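Home | Essays | Archive | About

On the Present State of Machine Chores

September
By Viktória Pálfi

Readers of this page have asked on several occasions whether the household robot should be regarded as a near prospect or a distant one. The question has become more pressing in our own building in Rankin, where the residents' newsletter recently carried an article promising that laundry, dishes and packing would soon be handled by machines. I spent nineteen years in workroom supervision before my retirement, and I have some views on what counts as handling a chore.

It is necessary first to separate two matters that are commonly treated as one. A machine may perform a motion that belongs to a chore. A machine may also complete the chore, from the moment the materials are set down to the moment the result can be put into use. The first has been achieved many times over. At the Hellthorpe works, where I was employed, we had a folding line that closed 2000 flat cartons in a shift, and it did so with very little attention. The cartons were of one size, were scored by the same die, and arrived facing the same direction. When the supplier altered the board by a small amount, the line stopped for 2 days while the guides were reset. No operator on the floor would have noticed the change in her hands.

The household offers none of these conditions. Materials vary, surfaces give way, and articles unrelated to the work are left lying in the vicinity. A person accommodates all of this without remark. For this reason I have long held that the proper test of a household machine is a modest task carried out in an ordinary place, and I would place the assembly of a soft box near the top of any such list.
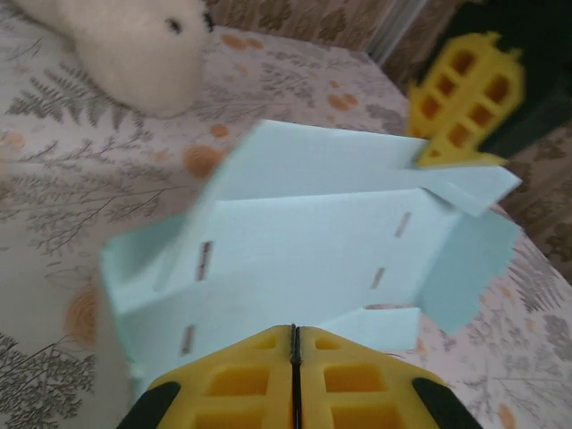
Assembly of this sort is harder than it appears to those who have not supervised it. A rigid part may be pushed against a stop and will remain where it was put. A soft part bends under the pressure that is supposed to align it, and each correction at one corner disturbs another. The pale blue foam box held in the yellow gripper illustrates the difficulty very well. Its walls lean in different directions, one flap hangs down at the right, and the narrow slits in the panels look to be meant for tabs. To seat a tab in a slit of that kind, one must hold two panels steady, find the opening, and apply force in a direction that the material would prefer to avoid. I would also draw attention to the printed cloth beneath the work and the white plush toy lying a short distance behind it. These are closer to the conditions of a home than anything we maintained at Hellthorpe.

My former colleague Detlef Grube takes a more favorable view than I do, and it is fair to set it out. He maintains that the fingers were always the obstacle, and that fingers which yield a little will do more for soft goods than any increase in speed. He further observes that two grippers working together can support a panel in the way a trainee is taught to do it, with one hand serving as the bench. I accept both points. In my training room, most failures at the folding table came from people attempting with one hand what required two.

Where we differ is on the matter of recovery. A new employee who misses a slot will feel the miss before she sees it. She will withdraw, straighten the tab between finger and thumb, and try again at a slightly different angle. She will also know when a tab has been creased beyond use and the piece should be set aside. I kept records of this for one intake, and the slowest trainee needed 32 boxes before her work could go out unchecked. I should like to see a comparable record for a machine, with the spoiled pieces included and the number of times a person stepped in.

Until such records are ordinarily available, my advice to the household remains conservative. Machines that wash, dry and sweep have earned their place by doing one thing within a closed space or on a flat floor. The general assistant, which is expected to fold a shirt, build a box and clear a table in the same afternoon, should be judged on completed work. I would not at present alter the plan of a kitchen or give up a paid helper in anticipation of it.

I intend to return to the subject of laundry in a separate entry. Fitted sheets will be considered there at some length.

Related entries
The Hellthorpe Folding Line: Some Recollections
On the Proper Height of a Work Table
Lenent Dishwasher, Third Year of Use
Letter from Detlef Grube Concerning Gloves
Why I Returned the Hudurent Sweeper

Previous | Next | Top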